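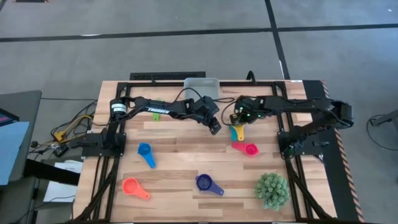
Vol. 3, No. 2, January 2023, p. 74

Figure 2. The two-arm workspace during the cup task. The right gripper is holding the yellow cup; the teal cup lies beside it.

3.2 Collection of Demonstrations

All demonstrations used in this study were recorded by remote control. The operator moves a pair of small leader arms by hand, and the two follower arms shown in Figure 2 repeat those movements on the table. Earlier work at the Stedetti laboratory relied on hand guiding, in which the operator takes hold of the robot's own wrist and leads it through the task. Hand guiding is easy to learn and gives the operator a direct sense of contact. It also places the operator's hands and forearms in view of the cameras, and it is difficult for one person to guide two arms at the same time. For these reasons hand guiding was kept only as a comparison condition and is reported separately in Section 5.

The task is the gathering and nesting of plastic measuring cups. Each cup has a round bowl and a flat handle, and the cups are told apart by color. At the start of a trial the cups are spread over the wooden tabletop with their handles pointing in different directions. The operator is asked to bring the cups together, stack them by size, and place the finished stack in the light gray bin at the far end of the table. The small artificial plant in the corner is not part of the task. Operators were instructed to leave it standing, and trials in which it was knocked over were marked as such in the record.

The cups were selected as the test objects after a trial period with wooden blocks. A block can be picked up from nearly any side, and operators soon settled into a single way of working. A measuring cup offers a choice between the rim and the handle, and the choice affects what can be done next. An operator who lifts a cup by the handle must often set it down again, or pass it to the other arm, before it can be nested. Such corrections were retained in the data. A policy trained only on smooth trials has no record of how to recover from a poor grasp.

Operators worked through the Zamo control program, which records the joint positions of the leader and follower arms together with the camera images. Each operator completed a practice period before recording began, and practice trials were discarded. A total of 700 trials were kept. The recordings were then passed to the Illon annotation tool, where the start and end of each grasp were marked by a reviewer who had not operated the arms in that trial.

Two difficulties should be noted. First, cups that come to rest under one of the arms may be partly or wholly hidden from a camera placed over the table. Operators, who could look at the table from the side, sometimes reached for a cup that the recorded image did not clearly show. Second, cups lying close together were often disturbed when one of them was grasped. Moriarty's method for dividing a trial into steps treats each such disturbance as a new step, and this produced a large number of very short segments. In the present study, segments of this kind were joined to the grasp that preceded them.

The effect of these decisions on the trained policy is examined in Section 4.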